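Hosterska Street Community Kitchen: April News

Batch cooking moves to Saturday

The monthly batch cooking session is moving from weekday evenings to Saturday mornings, starting at 9:30. Attendance has dropped since winter, and most people who answered the survey said evenings were too hard with kids and work. We had 32 replies, and 23 of them picked Saturday.

The format stays the same. Everyone cooks two soups and one grain dish, then takes home an equal share. Sang-wook Son will lead the April session with a barley and mushroom soup, a red lentil soup with cumin, and a pan of baked rice. He asks that people with long hair tie it back and that everyone wear closed shoes.

Please bring your own containers with lids that close tightly. Wide, flat ones stack best in the freezer. 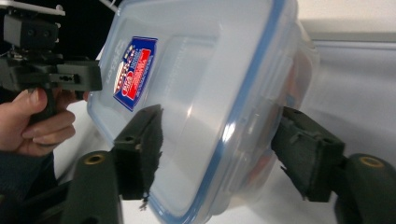 Do I need to sign up ahead of time?
Sign up by Thursday night on the sheet by the front door, or call the kitchen desk. There are 14 places, and the stoves can't handle more than that.

The fee is still paid at the door. It covers all the ingredients, plus oil, salt and spices from the pantry shelf. If you can't pay this month, talk to Ditte Hafstein before the session and she will take care of it.

Soup needs to cool before it goes home. We divide it into shallow pans first and set those in ice water, stirring now and then. Leave a little space at the top of anything you plan to freeze, as liquids expand. Write the name of the dish and the month on a piece of masking tape. Lentil soup and squash soup look alike once they are frozen. 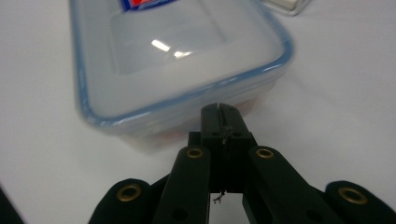

Freezer room and repairs

The old chest freezer is gone. Its replacement cost $2,176 with delivery, paid from last fall's bake sale and a gift from Snorradóttir Bakery. Bent Hafþórsson rewired the outlet behind it, so please don't plug anything else in there.

Shared meals now go on the left side and members' own food goes on the right. Anything without a name or month will be moved to the shared side at the end of April. The lid is heavier than the old one and needs a firm push at the front corner to seal.

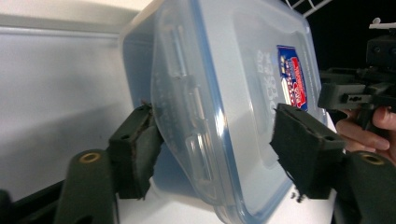
How long can I leave food in the freezer?
Members can keep food there for up to three months. After that Poppy Whiteley will call you once, and then the space goes to the next person on the list.

The left sink still drains slowly. Use the right one for pots until the plumber has been.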